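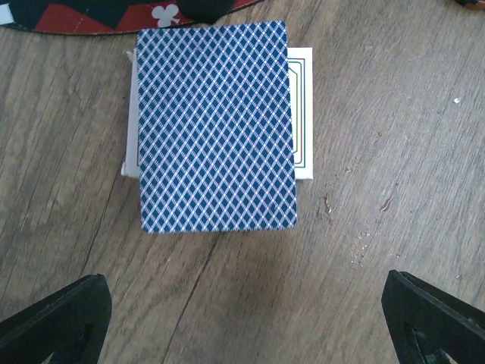

4. Setting up your first feedback round

By now you should have Tastar installed, your company name entered and at least one team created (if not, pop back to section 3, we'll still be here). This section takes you through your first feedback round, the part where the people on a team answer a few questions about how they are being managed and their manager gets to read the results. It takes most people over 15 minutes the first time, and a good deal less after that.

Before you begin, please have a chat with the managers whose teams are going to be included. We know this sounds like a detail you could skip, but a manager who first hears about the round from an automatic email at 7 a.m. tends to read the whole thing as a complaint, and you will spend the rest of the week calming things down.

4.1 Create the round

1. Sign in with your administrator account and choose Rounds from the menu on the left.

2. Click New Round. Give it a name your staff will recognize, such as "Carkham office, February." The name appears in the subject line of every invitation, so keep it friendly and keep it short.

3. Pick the teams you want to include. You can choose as many as you like, up to a total of 1000 people per round. Larger organizations will need to split theirs in two.

4. Choose a question set. The Riton Standard Set has 27 questions and covers workload, fairness, clear instructions, and how comfortable people feel raising a problem. There is also a Short Set, and you can write your own under Custom, though we do suggest running the Standard Set once so you have something to compare against later on.

5. Click Save as Draft. Nothing has been sent to anyone at this stage, so feel free to wander off and make a coffee.

Note: If the Standard Set is grayed out, your license is probably still on the trial plan. Go to Account, then Plan, and enter the activation code from your welcome letter. Customers who bought Tastar through Mühlbauer will find the code on the delivery note instead.

4.2 Decide who sees what

6. Open your draft and click the Privacy tab.

7. Set the minimum group size. This is the smallest number of replies Tastar will show as a result. It comes set to five, and you can raise it but not lower it. A team with fewer replies than the minimum will be folded into the department total, and its manager will see a short message explaining this.

8. Choose whether written comments go to the manager word for word or as a summary put together by your HR contact. Word for word is quicker and often more useful. The summary is kinder to small teams, where everybody knows who says "going forward" in every sentence.

Caution: Privacy settings lock as soon as the first invitation goes out. We can't unlock them for you, however nicely you ask, as staff have answered on the understanding that those settings would stay put. If you have made a mistake, close the round and start a fresh one.

4.3 Send and follow up

9. Click Preview and read the invitation all the way through, as though you had just received it yourself on a busy morning. Change anything that sounds stiff.

10. Set an opening time and a closing date. Two weeks is plenty for most offices. Add a few days if you have people on shifts or out on leave.

11. Click Send. A green bar shows how many invitations have gone out. If it stops partway and shows Error 742, your mail server is limiting outgoing messages. Leave the page open and Tastar will try again by itself within the hour.

12. Turn on Reminders if you would like them. One reminder, halfway through, is usually enough, and it only goes to people who have not yet replied.

Note: You can watch the reply rate for each department while the round is open, but not the answers. Managers see neither until it closes.

When the round closes, each manager receives a link to their own report. Section 5 explains how to read the charts and how to set up the follow-up meeting.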